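Bench Assembler and Instructions Tester (part-time)

Berthorpe Workroom
29 hours a week, starting in April
Reports to: Ilaria Bellini, workroom lead

Somebody has to be the first person to put the thing together. At Berthorpe we would like that to be you.

We check small household goods before they go out to shops: things that come in a carton with a folded sheet of paper and a promise that no tools are required. You take the parts out, put them together, write down where you got stuck and take them apart again. Then you do it again with a slightly different folded sheet. If you have ever finished a shelf at midnight and felt that the drawing in step 4 was personally hostile, you already have some of the background we want.

About the room

You will work in the main workroom, which is one big space with long tables and open shelving in black metal frames. The shelves are in use, in the fullest sense of the word. There is a labeling system, and Saeed Asadi can explain it to you if you have a free morning. Hard parts are most of the job, but soft things come through too, and you should be as happy handling something large, blue and fuzzy as you are snapping plastic together. 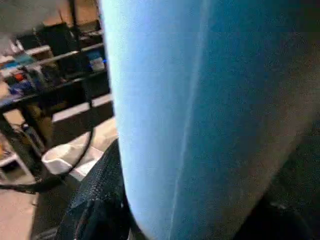
What you will do

Unpack each set and lay the parts out on the table before you touch anything else. We are strict about this one.

Read the instructions as written. Reading them as you feel they should have been written comes later, and there is a form for it.

Fit the parts. Much of the spring work is the Jimik line, which is white plastic on white plastic: panels, collars, ridges, thin strips that stand on edge and small tabs that stick out a little from a ring. You will learn to find a notch by feel. You will also learn to set a white part down somewhere you can find it again.
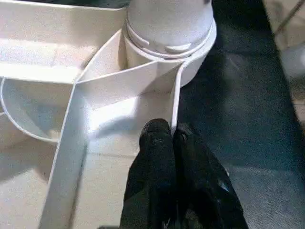
Write up what happened. A good note reads like this: "Step 3, couldn't tell which face was up, tried both." A less good note reads like this: "Fiddly." We have a large archive of the second kind.

Take the set apart, put every piece back in its carton and return the carton to the shelf it came from, or to one that looks similar and is closer to the label.

A typical afternoon

You get a broad panel and a handful of tubes. The panel goes on the table with its ribs facing up, which puts the corners where you can reach them. The tubes go beside it with their open ends toward you. Then you start on the first corner. Once you have done the first corner of 300 sets, you will have opinions about corners, and Ilaria would like to hear them, preferably before lunch.

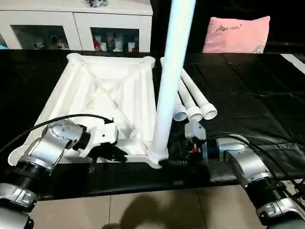

One tube upright at the corner, three on the black sheet.

What we are looking for

Steady hands and a reasonable temper. Both get tested.

Plain written English. The people who read your notes are at Mirzaei, where the instruction sheets are drawn, and they have heard enough sarcasm from us already.

You should be comfortable standing for most of a shift and lifting cartons onto a middle shelf. The top shelf is Saeed's.

Experience in assembly, packing, repair or a toy department on Christmas Eve is welcome. None of it is required.

What we offer

Paid training for your first 3 weeks, paid breaks, and a locker that closes if you lift the door a bit. Shifts begin at 8:30 a.m. and finish at a time that lets you pick up a child or beat the traffic – both, on a good day. After your trial period you can move across to the Proltik bench, where the parts come in more than one color. There is a waiting list.

How to apply

Send a resume and a note of no more than 100 words telling us how to put something together. Any object you like: a sandwich, a tent, a bunk bed. We will follow it exactly as written, so please include the part about the lid.

Mark it for Ilaria Bellini, Berthorpe Workroom. Shortlisted applicants will be invited for an hour at the table with one carton and one folded sheet. Coffee is provided afterward.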